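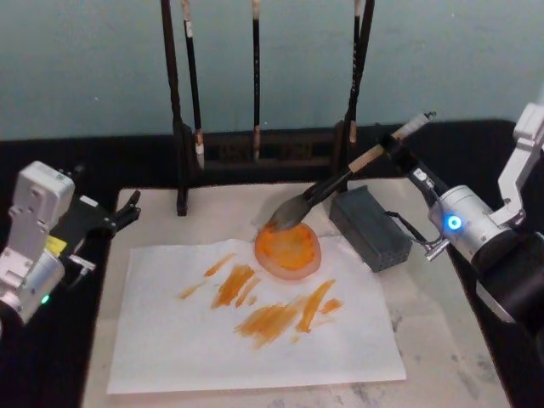

Brush Loading Study: Frequently Asked Questions

Last updated 3/21/21

These are the questions we get most often about the brush loading work at Nevex. They cover the method, the data, and the results so far. Questions about the arm hardware or purchasing should go to the supplier.

What is the study about?

Paint pickup. A calligraphy brush leaves a mark that depends on path, pressure, speed, and the amount of paint in the bristles. The first three can be commanded or measured on a robot arm. The fourth changes during every stroke and is hard to measure directly. We train a policy that estimates the remaining load from the marks already on the paper and decides when to return to the dish and how long to stay there.

Why calligraphy brushes and not flat brushes?

A round brush with a soft tip has a wide range of line widths, and its footprint changes visibly as it runs dry. That gives the load estimator a strong signal. We tried flat brushes early on. The stroke edges stayed nearly constant until the brush was almost empty, so the estimator had little to work with before failure.

What does a trial consist of?

One sheet of paper, one color, and a fixed sequence of seven strokes. The policy may dip before any stroke, including the first. The sequence is the same for every trial, but the start angle of the sheet is varied. Strokes are scored separately, then the sheet is scored as a whole. A trial ends after the last stroke or when the brush leaves the allowed workspace.

Does the policy use both arms?

The action space covers both arms, but in the single-color task only the right arm handles the brush. The left arm holds a rest pose with the gripper open. We kept it in the action space so that the same policy could be trained on sheet repositioning later without changing the network output. Oi-ling Tsai ran a version with the left arm removed and found no difference in stroke score.

How was the training data collected?

By teleoperation. Operators completed 2,000 trials over two collection periods, the first of which began in September. Operators were told to dip when they judged it necessary, with no fixed schedule. Trials with a dropped brush or torn paper were kept and labeled, and were used only to train the failure classifier.

How is a stroke scored?

Each stroke is segmented from an overhead scan taken after the sheet is removed. We compute three values:

Coverage: the fraction of the intended stroke area that carries pigment.
Edge error: the mean distance between the painted edge and the target edge.
Density spread: the variation in pigment density along the stroke centerline.

Coverage falls when the load is too low. Edge error rises when it is too high, because paint spreads outside the target. Density spread is sensitive to both. The weights are fixed across all experiments and were set by Adeel Butt before the first policy was trained.

Are dry strokes counted as failures?

No. A pale stroke with broken edges is a valid outcome and receives a low coverage value. It is counted as a failure only if no connected region of pigment can be segmented. Early versions of the scoring code did reject such strokes. This removed exactly the cases the estimator needed, and those scans have been rescored.

Why orange?

Contrast with white paper, and a usable density range. Black ink saturates quickly in the scanner, so a moderately loaded stroke and a heavily loaded one give nearly the same reading. The orange mix moves from pale to deep amber over a wide range of paint thickness. We have run a small set of trials in blue with similar behavior – those are not included in the reported results.

How is the paint kept consistent?

The dish is filled to a marked level and stirred by hand before each session. Pigment settles, so the paint is stirred again after every 19 trials. Evaporation is not controlled. We log room humidity, and Man-lok Lam is checking whether it explains part of the variation between sessions.

Is the paper fixed to the table?

No. The sheet lies flat but is not taped or clamped. Wet paint causes wrinkling, and a policy trained on taped sheets performed poorly once the tape was removed. Contact height is therefore estimated from motor current at the wrist during the first few millimeters of each stroke. Sheet movement during a stroke is a known source of edge error.

What are the main results?

Compared with a fixed dipping schedule, the learned policy reduced density spread by up to 19 percent on held-out sheet angles. Coverage improved by a smaller amount. Edge error did not improve. The gain comes mostly from the later strokes in a sequence, where the fixed schedule tends to start with a nearly empty brush.

What does the policy still do badly?

Wiping. Human operators touch the tip to the rim of the dish to remove excess paint. The policy does this inconsistently, and the stroke following a skipped wipe is usually too wide. Brayden Doucette is testing a separate wipe detector trained on wrist torque. Results are mixed – it works on new brushes and degrades as the bristles splay.

Does the policy transfer to other brushes?

Partly. It was trained on one brush and tested on 2 others with different tip lengths. The shorter tip worked without changes. The longer tip needed additional demonstrations, since the estimator assumed a faster loss of paint than occurred.

Can I get the data?

The scans, joint trajectories, and stroke scores are available on request for non-commercial research. Wrist video is not released at present. Write to Maricruz Palacios with a short statement of intended use and the name of your institution. The scoring code is distributed with the data, and its version number should be given in any published comparison.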